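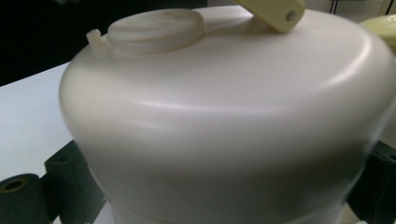
The view from the handheld gripper, with the cream container filling most of it.

I've been putting off this post for a while because I wanted to be fair to the paper, and I'm still not sure I can be. The method is called Grerkano. It learns manipulation skills from recordings made by people walking around with a handheld gripper, and then it runs on an arm that never took part in the recording. The headline result is that 75 demonstrations per task are enough. I have spent a good part of my spare evenings trying to get the same thing out of it and I don't believe the number, or at least I don't believe it means what readers will take it to mean.

My version of the task is simple to say: bring the gripper to the round cap on top of the container, close on it, turn. The container is big, smooth and all one color, cap included. I chose it for that. The paper's own objects are nearly all bright little things on a plain table, and every one of them has a nice hard outline. With mine, the dome can take up almost the whole view once you get close, and what the policy has to go on is a low disc of ivory plastic on a larger piece of ivory plastic. There's a long highlight along the shoulder too, and some motion blur on the right side. I don't think that's unfair. Kitchens and workshops are full of pale plastic.

I recorded 262 demonstrations over two weekends. Trained on the first 75, as the paper recommends, the arm got the gripper onto the cap in 15 trials out of 60. With all 262 it got there in 31. Better, sure, but the curve in the paper is flat by that point and mine was still climbing when I ran out of patience. I kept the supports on either side of the container where they were the whole time, so it isn't that things were sliding around between runs.

What bothers me more is how the failures look. The arm comes in confidently to a spot on the shoulder, closes on nothing, and turns. It does the whole little motion in the air. That tells me it has learned the timing of the demonstration pretty well and the location of the cap rather badly. If you score a trial by "completed the motion sequence," and I had to read the appendix three times to find out that one of their tables does exactly this, a lot of my failures become successes. Rescored their way, I get 44 out of 60 with the full set. So which table is the headline figure from? The text doesn't say.

I wrote to Helmut Seidel, who is the contact author, and he was polite and quick to answer. His view is that my camera sits too close and that the policy needs to see some of the surroundings to know where it is. Maybe so. But then the method depends on the background, and the background is the thing we were told it would ignore – there's a whole section on that, with the tests at Claeys as the evidence. You can't have it both ways. I did move the start position back for one set of runs, and it helped some (36 out of 60), and then I turned the table and lost most of it again.

A few people have asked why I don't just use Matport or Desex and get on with my life. Matport I've tried, and on this container it does no better. Desex needs depth, and I don't have a depth camera on the handheld unit. Neither of them claims to work from 75 examples, though, so I hold them to a lower standard.

I should say what I do like. The recording side is very good. Setup took me one evening, the timestamps line up, and out of 437 clips I've made in total (practice ones included) I only had to throw out a handful for bad tracking. If the authors had published that part by itself I'd be recommending it to everyone.

Next I want to stick a strip of dark tape on the cap and run the same 60 trials. If the score jumps, we know it's a contrast problem and I can stop arguing about sample counts. My guess is that it goes up a little and the arm still grabs air a third of the time. Logs and scoring sheets are available if you write to me. I'd like someone else to score them without knowing which run is which, so if you have a free afternoon, please get in touch.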